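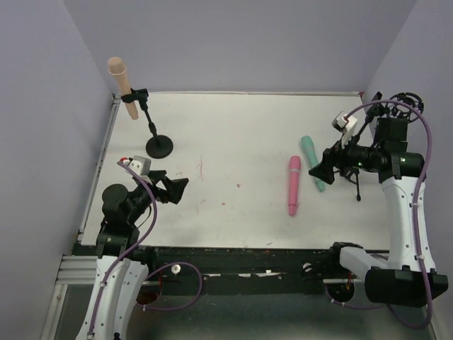

Zwei Arme, ein weißer Tisch: Der Arbeitsplatz in der Trovorhamer Werkstatt, links der Ständer mit dem beigefarbenen Stab, rechts die Stäbe in Rosa und Mintgrün.

Trovorham: Zwei Roboterarme gehen in die Lehre

Wer am Samstag um kurz nach neun in die ehemalige Druckerei am Volhamer Weg kam, musste sich erst einmal an die Ruhe gewöhnen. Kein Hämmern, kein Fräsen, nur ab und zu ein leises Surren, dann eine Stimme, die »und noch mal« sagte. So klingt es also, wenn bei der Firma Malance gearbeitet wird, die hier seit dem Frühjahr ihre Werkstatt hat und die man in der Stadt bisher vor allem vom Klingelschild kannte. Jetzt hat sie zum ersten Mal die Tür aufgemacht, und es kamen deutlich mehr Neugierige, als Kuchen da war.

Gezeigt wurde kein fertiges Produkt. Das sagte Shirin Hosseinzadeh, die das Vorhaben leitet, gleich bei der Begrüßung, und sie sagte es im Laufe des Vormittags noch mehrere Male, immer freundlich, vor allem zu den Kindern, die wissen wollten, ob die Arme auch Eis servieren können. Können sie nicht. Sie sollen lernen, längliche Gegenstände vom Tisch zu nehmen, sie zu drehen, von einer Seite zur anderen zu reichen und in eine Halterung zu stecken. Und damit sie das lernen, braucht das Programm dahinter Beispiele, sehr viele Beispiele, die ihm ein Mensch mit Geduld vormacht.

Bei 1078 Durchgängen stand die Sammlung am Samstagmorgen. Ein Durchgang beginnt damit, dass die Stäbe hingelegt werden, mal gerade, mal schräg, mal dicht beieinander. Dann führt jemand die beiden Arme mit zwei Handgriffen durch die Aufgabe, und alles, was dabei geschieht, wird aufgezeichnet: die Stellung der Gelenke, das Öffnen und Schließen der Greifer und natürlich die Bilder. Jeder Arm trägt dafür vorn seine eigene kleine Kamera, von der ein violettes Kabel in weitem Bogen nach unten läuft. Eine weitere Kamera schaut fest auf den Tisch, ungefähr so, wie auch die Besucher hinter der Absperrung es taten.

Der Tisch selbst ist eine schlichte Angelegenheit, weiß, mit blass lavendelfarbenen Wänden an drei Seiten. Mancher hatte sich das wohl großartiger vorgestellt. Milovan Lazarević, der die Anlage aufgebaut hat, nahm sich trotzdem für jeden Zeit, der fragte, warum es ausgerechnet diese Farbe sein musste. Sie sei eben vorrätig gewesen, meinte er, und inzwischen möge er sie richtig gern. Wichtiger ist ihm ohnehin, dass der Hintergrund ruhig bleibt und die Stäbe sich davor gut erkennen lassen. Dass die Tischplatte mit der Zeit ein paar Schrammen und Flecken abbekommen hat, stört ihn überhaupt nicht. In einer richtigen Werkhalle, sagt er, sehe auch kein Tisch aus wie am ersten Tag, und das solle das Programm ruhig früh mitbekommen.

Am längsten standen die Leute bei Jasmina Matić, die an diesem Vormittag die Arme führte. Sie hat früher Geige unterrichtet und ist über eine Aushilfsstelle zu Malance gekommen, und wer ihr eine Weile zusieht, glaubt gern, dass beides etwas miteinander zu tun hat. Ruhige Handgelenke, kleine Bewegungen, kein Ruck. An einem guten Tag schafft sie 80 Durchgänge, an einem schlechten hört sie lieber früher auf. »Wenn ich ungeduldig werde, lernt das Gerät Ungeduld«, erzählte sie einer Familie aus Volham, die eigentlich nur auf dem Weg zum Markt gewesen war und dann fast eine Stunde blieb.

Auch die misslungenen Versuche werden übrigens aufgehoben. Rutscht ein Stab aus dem Greifer oder landet er neben der Halterung, bekommt die Aufnahme einen Vermerk und wandert in einen eigenen Ordner. Eifion Trevor sieht sich am Nachmittag immer alles noch einmal an, sortiert, beschriftet und streicht auch manches, wenn etwa mitten in der Aufnahme jemand durchs Bild gelaufen ist. Es sei die Arbeit, nach der auf Festen keiner frage, sagte er gut gelaunt und erklärte sie dann doch jedem, der an seinem Bildschirm vorbeikam, bis ins letzte Häkchen.

Besonders heikel ist nach seinen Worten die Sache mit den schräg liegenden Stäben. Liegt einer quer vor dem Greifer, muss der Arm von einer anderen Seite kommen, und manchmal muss der zweite Arm erst helfen. Für einen Menschen ist das kein Gedanke wert, man greift eben hin. Für das Lernprogramm ist jede neue Lage zunächst etwas Fremdes, und deshalb wird in den nächsten Wochen vor allem an solchen Lagen gearbeitet. Auch die Stellung des schwarzen Ständers auf der linken Tischseite soll häufiger wechseln, damit sich das Programm nicht auf einen einzigen Fleck verlässt.

Einen Abnehmer gibt es schon, jedenfalls einen, der sich sehr interessiert. Die Firma Dumitrescu, die am Stadtrand Teile für Laborgeräte verpackt, möchte im Oktober eine erste Vorführung sehen. Ihr Betriebsleiter Ruairi Pringle war am Samstag ebenfalls da, mit Tochter und Regenjacke, und stellte beinahe so viele Fragen wie die Kinder. Versprechen wollte er noch nichts. Bei ihm in der Packerei würden jeden Tag dieselben Handgriffe gemacht, und er finde es schön, dass man hier bei diesen Handgriffen anfange und sie ernst nehme. Ob am Ende zwei Arme bei ihm am Band stehen, müsse man sehen, und mit der Belegschaft wolle er vorher auch reden.

Zum Schluss durften die Besucher selbst an die Griffe, je zwei Versuche pro Person und unter den wachsamen Augen von Jasmina Matić. In die Sammlung kommen diese Durchgänge nicht, sie liefen außer der Reihe. Der Andrang war trotzdem so groß, dass die Werkstatt statt um zwölf erst gegen eins wieder schloss. Wer nicht mehr drangekommen ist, kann sich bei Malance in eine Liste eintragen. Ein zweiter offener Vormittag ist geplant, ein Termin steht noch nicht fest, und Kuchen soll es dann auch mehr geben.

Kontakt zur Redaktion | Impressum | Datenschutz | © Trovorhamer Stadtnachrichten | Nach oben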